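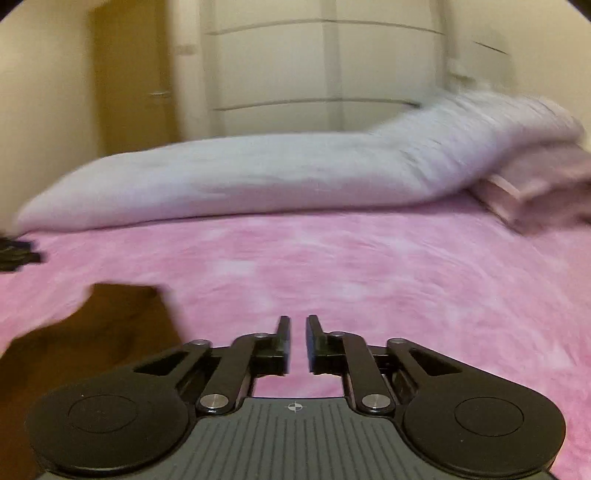
Surely the bed should be aired before it is made, a former resident writes, and the quilt left folded back until the middle of the morning. My mother would not have allowed it to be covered at seven o'clock, and I have never managed to do it since without feeling guilty.

Stinwood House
Gallery: Bedrooms and Beds

The remark came to us in April, in reply to the notes on bed-making in the residents' handbook, and the wording of the handbook has been changed accordingly. Beds at Stinwood House are now aired until 10 am. The remainder of the notes stand as they were, with some additions on linen and storage, and are set out on this page for residents, families and staff.

The Bedrooms
Stinwood House has 23 bedrooms on three floors. Those on the ground floor and in the Szűcs Wing are single rooms. The larger rooms overlooking Zirkwood Lane may be arranged for one person or two, and residents who wish to change the arrangement should speak to the house office at least a week beforehand.

A bed may stand against the wall or out in the room, as the resident prefers. It should not be placed across the radiator or in front of the wardrobe. Staff will help with moving a bed on request; residents are asked not to move one alone.

Airing and Making
The covers are turned down to the foot on rising and a window is opened for half an hour, weather permitting. In winter ten minutes will do.

The bottom sheet is pulled tight and tucked in at the head first, then at the foot, and lastly along both sides. Corners are folded in the usual manner. Residents with fitted sheets of their own are welcome to use them – please check the depth of the mattress before buying, as several of ours are deeper than the standard size.

Pillows are shaken and laid flat. Blankets are available in all rooms throughout the year and are kept on the upper shelf of the wardrobe.

Linen
Clean linen is left outside each door once a week, before breakfast. Used linen should be placed in the bag provided and taken to the laundry room on the same floor, or left by the door for collection before noon.

The linen store was counted in full during the spring and holds 2,012 pieces, of which 521 are pillowcases. Worn sheets are cut down for dust covers. Residents' own bedding can be washed at the house if it carries a name tape; tapes may be ordered through the office and generally arrive within a fortnight.

Mattresses
The mattresses were supplied by Drinotora and are turned every 3 months by staff. A card at the office records the month of the last turning for each room. Anyone who finds a mattress too firm or too soft should say so early. A softer topper can usually be found the same day, while a full replacement takes longer and depends on what is held in store.

Electric blankets are permitted only after inspection by the house. Hot-water bottles may be used freely, though the cover must be kept on and the bottle emptied in the morning.

Tidying Around the Bed
The floor on both sides should be kept clear at night, particularly of shoes, bags and trailing cables. Boxes may be stored under a bed where the height allows, provided they can be drawn out easily for cleaning. Suitcases go to the luggage room on the lower ground floor – labels are available from the office.

Comments on these notes may be left at the house office between 9 am and 4 pm, or placed in the box beside the dining room door.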